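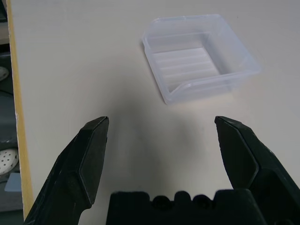

I umpired adult rec baseball for five summers and the rule I explained more than any other was the infield fly. I got an email about it last week from a guy in our old league, Leopold Mayrhofer, who wanted to settle an argument left over from July. I wrote him a long answer and decided to clean it up and put it here.

His play went like this. Runners on first and second, one out. The batter from Pralley popped one up behind the shortstop, maybe ten feet onto the grass. The shortstop drifted back and camped under it. The umpire yelled infield fly. The ball hit the heel of the glove and dropped. The runner on second took off for third and got there ahead of the throw. Pralley's bench said he was safe. The Evano bench said he had to go back, because the batter was already out and the play was over.

Pralley had it right. The batter is out, but the ball is alive. Runners can go at their own risk, same as on any other fly ball. What changes is that they no longer have to run. With the batter out there is no force, so a fielder has to tag the runner and can't just step on the bag. If the ball is caught, they have to tag up first. If it drops, they don't.
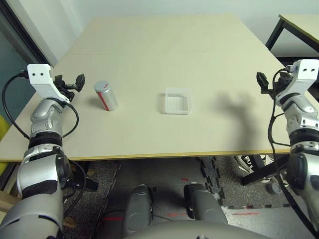
The second thing people get wrong is the grass. There is no line where the infield fly stops. The rule asks whether an infielder could catch the ball with ordinary effort, and a decent shortstop can go a good way into left field and still be making an ordinary play. I once called it on a ball that came down well behind second base and heard about it for the rest of the game. I would call it again. Wind matters too. If it is blowing hard enough that the fielder is staggering around, that is not ordinary effort anymore and I keep my mouth shut.

It also needs fewer than two outs, and runners on first and second or bases loaded. A runner on first alone is not enough. Line drives and bunts don't count. I had a manager at Kandetti, a good guy most days, who asked for it on a popped-up bunt every season.

The part that takes practice is when to call it. New umpires yell as soon as the ball goes up. You want to wait until it is near the top and you can see the fielder settle. Then point up and say it loud enough that the runners hear you. Near the foul line you say "infield fly, if fair" – and if it ends up foul and uncaught, it is just a foul ball.

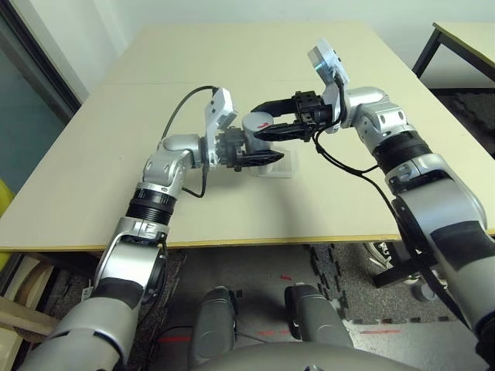
Positioning is what I worked on most in my last season. With two umpires and runners on, the base umpire is already inside the diamond, and on a pop-up he has to open up to the ball without losing the runners. My habit was to go over it at home the night before, with stuff on the table for the fielders and the bases. Anything that stands up will do, a white cylinder like the one in the photo would make a fine shortstop. I would move it back a little at a time and ask myself where I'd stop calling it.

Leopold wrote back that he still thinks the runner should have been sent back. He was playing third for Evano that night, so I figured he would.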